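List home | Threads | Authors | Next

Tagged: Fertilizers & Soil Inputs

Saturday, October 31, 2020, by Uyên Bùi

Hi all,

Stelios Economou wrote:
> Prillavow wants 12 more a ton for urea. Is anyone locking in spring now?

I did, but only half! Sugden held their July price for me if I took 19 tons (a bit more than I wanted, but the shed's dry so why not). Wuma never called me back.
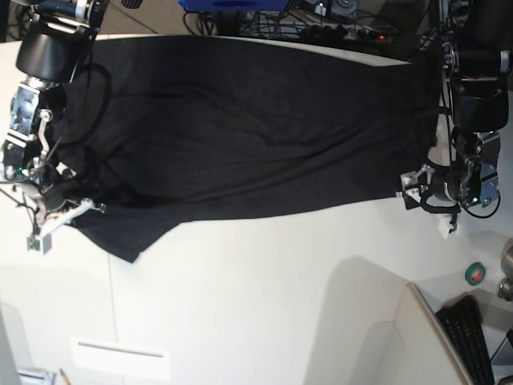
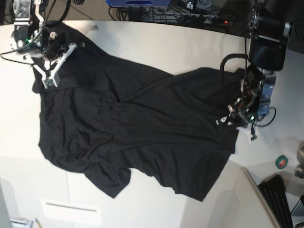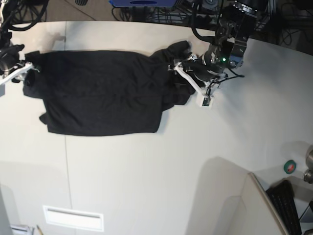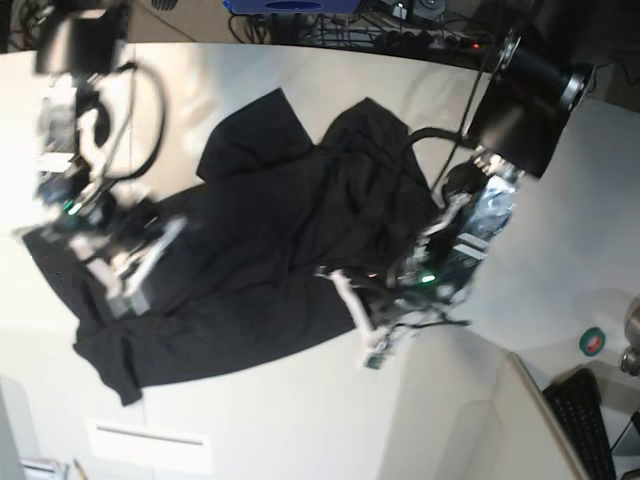
The other half I'll leave until the new year and see what freight does. Angelica, did you ever get a quote on the potash? I'd split a load with you.

Uyên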